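What's an obituary?

Big word. Say it oh-BICH-oo-air-ee. It's a short story about a person's life, printed after they die. Family writes it, mostly.

Say a man named Reinaldo Sales died. His might tell you he was born in Wurnley in 1967, had 10 cousins and loved fishing. Also who misses him, and when the funeral is.

Why read one? To remember. To find out stuff you never knew about Grandpa.
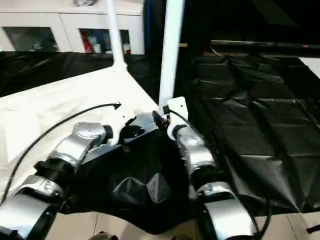 Some are super short, some go on and on. Sad parts, funny parts, both OK. You can help write one to. Just tell a grown up your favorite memory.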